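4. Why people quit oiling their cutting boards 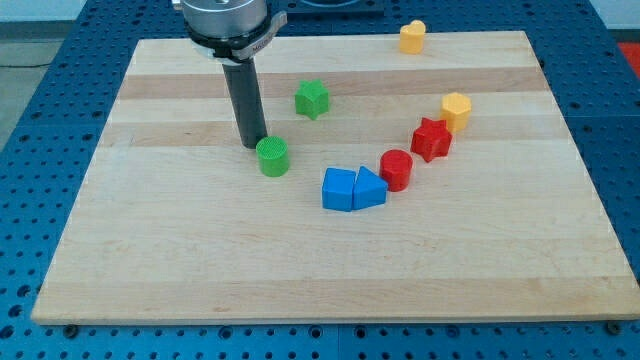
I went into this part of the study thinking I already knew the answer. People stop oiling their boards because they're lazy, right? I'm lazy, my mother is lazy about it, and the board I got as a wedding present went gray and fuzzy inside of two years. So when Jadwiga Michalski and I sat down with the diaries from the households on Wilczyńska Street, I was mostly expecting a long list of confessions. We got some of those (one person wrote "no, no, no, no" down the whole June page, which I loved), but the bigger story was about the oil itself and where it lived in the house.

Let me back up a little. As I explained in Section 3, we collected 2107 diary entries on the care of wooden kitchen boards, and 1050 of them mention oil in some way. "Mention" is doing a lot of work in that sentence! It covers everything from "oiled both sides, left it standing overnight" to "should oil this thing." Jadwiga wanted to throw out the wishful ones. I wanted to keep them, and we argued over it for most of a week, and in the end we kept them and coded them separately as intentions. I'm glad we did, though she may tell you otherwise.

Once the intentions were pulled out, we read the whole pile again, this time looking for anything about storage. There were 244 entries where the writer told us where the oil was kept. Nobody had been asked for that. They just wrote it down, usually while complaining. Under the sink behind the bleach. In the garage with the paint. On top of the fridge, sticky, with a dead moth on the cap. One writer kept hers in the bathroom and gave no explanation, and we have talked about her more than is probably healthy.

The pattern we kept running into was that people who kept the oil within reach of the board wrote about using it, and people who kept it in another room wrote about meaning to. I know how obvious that sounds. We are careful in Section 6 about what can be claimed from diaries, where the tidy people may also be the people who enjoy writing things down. Still, some writers moved their bottle partway through, and their entries change in tone after the move. They get shorter and less guilty. "Oiled it." "Did the board." One of them started oiling her wooden spoons too, and then a rolling pin, and then the handle of a broom.

4.1 The feel of the thing

A lot of the entries talk about touch, far more than I had planned for. Our coding sheet had boxes for color, smell, cracks and warping, and one sad little box called "other," which filled up right away with words like thirsty, chalky, scratchy, silky and (my favorite) "like a cat's tongue." We ended up tearing up the sheet and starting over with touch as its own heading.

Thirsty was the word people used most when they were about to do something. A board that looked pale could stay pale for months and nobody minded, but a board that felt thirsty got oiled that evening. I think this matters for the care cards that come with new boards, since the ones we gathered all talk about how the wood should look. The Grakeo card says to oil "when the surface appears dull." The Flela card has a little color chart. Both are perfectly nice cards, and one of our writers used the Flela one as a bookmark for the length of the study.

I tried the touch thing at home, by the way. It isn't data, and Jadwiga made me take it out of the results and put it here. I stopped looking at my board and started running the back of my hand over it before I put it away, and I caught the dry spots much sooner. They were nearly always on the side where I cut lemons.

4.2 Whose job is it?

In shared kitchens the entries get a bit spicy. Several households had one person who cut everything and another who did the oiling, and the two diaries don't always agree on how things were going. One man described his board as "in great shape, never needs anything." His wife's diary, same kitchen, same board, has her oiling it late at night after he'd gone to bed, and being pretty happy about it. She wrote that it was the only quiet ten minutes she got.

I had assumed we would find resentment here and we did find a little, mostly about the dishwasher. (Please don't put your board in the dishwasher. Three separate diaries end a friendship over this, or at least threaten to.) But the people doing the oiling mostly seemed to like it. They wrote about the smell, and about the color coming up under the rag, and about having the radio on. The Motura care card calls oiling "a simple monthly chore," and after reading these pages I'd call that word badly chosen. Our next section takes up the cards themselves and goes through them line by line, starting with how each one explains what a "light coat" is supposed to be.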